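Support ticket: Kotallow Children's Hospital anniversary page and guest registration
Opened by: Mayuree Luangrath, donor relations
Assigned to: Ruben Coppens, Edik web support
Status: Closed

Mayuree Luangrath, 8:40 a.m.
Good morning, and I hope you all had a better night than I did! We are having trouble with the registration form for the hospital's anniversary ceremony. Guests fill it in, press Send, and get the nice thank-you page, but the confirmation email never reaches some of them. I had three phone calls before I had my coat off, one of them from a retired surgeon who was sure we had left him off the list on purpose. We have 175 seats in the hall and I would dearly like to know who is sitting in them. The form is the one Junhao Qiu set up for us last year for the nursing school graduation, and it worked beautifully then, so I'm at a loss.

Ruben Coppens, 9:15 a.m.
Hi Mayuree, thanks for writing in, and please tell the surgeon he is very welcome. I looked at the form log. Every registration is saved, so no names have been lost — you can see them all under Entries, newest first. The confirmations are a different story. The ones to personal addresses went out fine. The ones to the hospital's own staff addresses were sent and then bounced. Could you tell me whether anything changed on the mail side in March? A new mail provider, a new filter, anything like that.

Mayuree Luangrath, 9:50 a.m.
Oh, what a relief about the names. I printed the list right away and our surgeon is on it, with his wife. As for the mail, Buppha Limsakul in IT tells me they did move the staff mailboxes in March, and she remembers it well, poor thing, as she was here until midnight. She is copied on this ticket now.

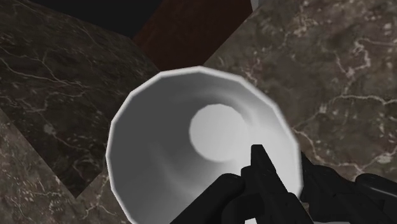 Buppha Limsakul, 10:20 a.m.
Hello Ruben. The new filter turns away outside mail that claims to come from our own domain unless the sending server is on our approved list. I checked and your form server isn't on it. The graduation form went out under the old setup, so it never came up. Can you send me the server name and whatever record you need added?

Ruben Coppens, 10:35 a.m.
That fits exactly with what I'm seeing, thank you Buppha. I've sent you the details in a private note. While I was in there I found a second thing. The form is set to send at most 50 confirmations an hour, and the rest wait in line. With the invitation going out to everybody at once, some people will have waited a good while for theirs. I have raised the limit for you.

Buppha Limsakul, 11:25 a.m.
Record added. It can take up to 60 minutes before everything picks it up, so please don't test just yet, Mayuree — I know you!

Mayuree Luangrath, 12:40 p.m.
I waited, I promise. I registered myself and the email came while I was still reaching for my tea. Then I asked Yupin Srithong on the children's ward to try from her staff address and hers came too. Could the 6 staff members whose messages bounced this morning get theirs again, or do they have to fill in the whole thing a second time?

Ruben Coppens, 12:55 p.m.
No need to bother them. I've resent all 6 from the log and each was accepted. If you ever want to do it yourself, open Entries, tick the name, and choose Resend from the menu at the top. I'll leave the ticket open until tomorrow afternoon in case anyone else turns up without one.

Mayuree Luangrath, next day, 2:10 p.m.
Not one phone call today, and the surgeon has written to ask about parking, so he must have his. Please go ahead and close it, with many thanks from all of us in the office.

Ruben Coppens, 2:20 p.m.
Closing now. Enjoy the ceremony, and write back on this same ticket if the form gives you any more trouble.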